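Home | Course Outline | Handouts | Lab Hours | Contact

Handout 10: Setting Up and Looking After the Two-Arm Sorting Cell
Automation Maintenance, Usgate Technical Program
Prepared by Regula Grabner. Revised March 28, 2026.

1. Scope

This handout covers the daily start, position check and cable care for the bench cell. It does not cover programming. Read it before your first lab session and bring it with you. Log entries go in the cell log, one line per fault.

2. Start of session

Check that the stop button is released and that no tools are left within reach of either arm. Power the left controller first, then the right. Wait for both base light rings to settle on green before sending any command. On this cell green means powered and ready. A ring of any other color is a fault until the log says otherwise. Write down the color and the controller message before you clear it.

Left and right are always the robot's own left and right. A student standing across the bench sees them reversed. Most wrong entries in the December log came from this.

3. Trays and parts

The practice parts are pushbutton switches with square bodies and colored caps. The yellow tray belongs to the right arm and the red tray to the left arm. Switches with green caps start on the open table between the trays, where either arm can be told to pick them. 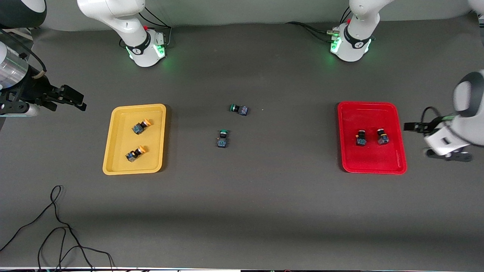 Pick height is set from the table surface. The tray floor is slightly higher, so a height taught on the table must not be reused inside a tray. Teach both and store them under separate names. Part angle matters as well: a switch on its side offers the fingers a different width from one standing on its body, and the grip force setting has to suit both.

4. Position check

Run the check program at 10 percent speed. Each arm visits its reference point and stops. Compare the reading with the value on the setup sheet. If the difference is larger than the sheet allows, do not adjust the program. Check these first, in order:

- base bolts (torque per the setup sheet)
- gripper bracket screws
- finger seating
- tray location

A shifted tray is the usual cause. A loose bracket is less common and shows up as an error that changes between runs.

5. Cables

The wrist cable needs enough slack for full rotation and no more. Move the wrist by hand guide to both ends of its range and watch the loop. If it pulls tight or catches on a finger, re-dress it – do not add tape. At the base, check that each connector is fully seated and that the cable behind it carries no side load. Power cables on the table must stay outside the area both arms sweep.

6. Finger replacement

Cut power to the gripper, remove the old pair and wipe the mounting faces. Always change both fingers together. After fitting, close the gripper empty and check for an even gap – then repeat Section 4 in full. Record the cycle count from the gripper page. The last pair was changed at 787 cycles after a hard contact with a tray rim, well before normal wear would show.

7. Before the next lab

Copy the two pick heights for your arm from the setup sheet into your notebook. Carleen Tawhiri signs off position checks. Unsigned checks have to be run again.

Related handouts
Handout 8: Reading Controller Fault Messages
Handout 9: Hand Guiding and Safe Speeds
Handout 11: Grip Force and Part Width
Handout 12: Keeping a Cell Log

Usgate Technical Program, Room 176 | Contact the lab office | Back to top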